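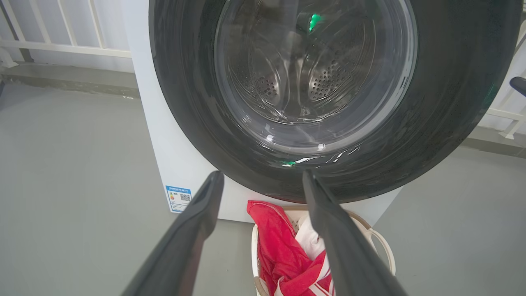 Front-loading washing machine, door and drum.

Parnero Name a Star Gift Pack

Give someone a star with their own name on it. The Parnero gift pack lets you pick a constellation, choose a name of up to 30 characters and have it entered in the Parnero Star Book, which we keep at our office and put online for anyone to look up. It suits birthdays, weddings, new babies and people who say they don't want anything.

What's in the pack
A4 certificate on cream card, with the name, the dedication date and the star's position
Fold-out sky chart with your star circled
Booklet on finding your way around the night sky
Letter with the Book entry number
Flat presentation folder, dark blue

How it works
Order the pack and fill in the form at checkout. We need the name for the star, the constellation or zodiac sign you would like, and the date to print on the certificate. You can add a message of up to 97 characters. If you are buying for someone and don't know what they would like to call it, choose the open pack. They get a code in the folder and fill in the details themselves.

Please check spellings before you pay. We print exactly what you type, accents included - Kristýna Ševčík will come out as Kristýna Ševčík.

Choosing a star
Standard stars can be seen with binoculars on a clear night. Bright stars can be seen without any help away from street lights, and there are only 500 of them in the Book, so some constellations are already full. If your choice has gone we will email you before printing anything.

Is it official?
No. Stars are given their scientific names by astronomers and no gift company can change that. The name is recorded in our own Book only, and you don't own the star. The same star won't be given to anyone else by us.

Delivery
Packs go out by post in a stiff envelope marked Do Not Bend. Orders placed before 2pm are printed the same working day. We can send straight to the recipient with no price shown.

Returns
Open packs can be sent back within 30 days if the code hasn't been used. Named packs are made to order and can't be returned unless we have made a mistake, in which case we reprint free of charge.

Product code: 1216
Also available: framed certificate, extra sky chart, twin star pack for couples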